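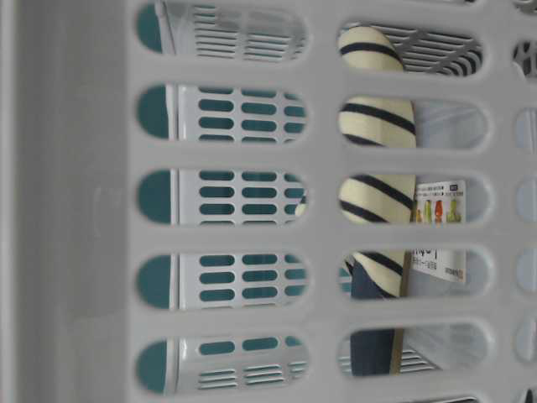
## Laundry baskets: small things I have learned

I have washed clothes for a family in Luncombe for many years, and for a long time I gave no thought to the baskets. Then one of them broke on the stairs with all the towels in it, and I began to pay attention.

**Choose one with holes on the sides.** Damp things need air. In a closed tub a wet flannel starts to smell by the next morning, even if you leave the lid off. Long slots let in more air than small round holes, but small socks and hair bands can fall through them. For the small things I use a second basket with finer holes, and I put it inside the big one. It also saves space on the floor when both are empty.

**Look at the rim before you buy.** Press it with your thumb. If it bends easily, it will crack at the handle, usually in winter when the plastic is cold. My basket from the market in Hutstead cost 19 pounds and I thought this was too much, but it has lasted since October two years ago and the handles are still good.

**Do not fill it to the top.** I did this always. The clothes at the bottom become creased and then you must iron them. Three quarters is enough -- two light trips are better for the back than one heavy trip.

**Roll the small towels and socks.** Rolled things stand side by side and you can see the pattern of each one without digging. I fold the shirts flat and put them in last.

**Wash the basket too.** Once a month I put mine in the bath with warm water and a little washing-up liquid. Fluff collects in the corners of the slots, and an old toothbrush takes it out well. Rinse it, turn it on its side and leave it to drip. If there is a grey line which does not go away, make a paste of bicarbonate of soda and water, and wait 19 minutes before you rub. (I wrote 20 at first, but my kitchen timer is a strange one.)

**Where to keep it.** Not against the radiator. The side of my first basket went soft there and it never stood straight again. Now I keep it beside the machine on two pieces of wood, so that the floor under it can dry.

If a handle is split, do not try glue. I tried two kinds and both opened again when the basket was full. A piece of strong cord through the nearest slots, tied with the knot on the outside, holds much better -- and the knot does not catch on the woollens.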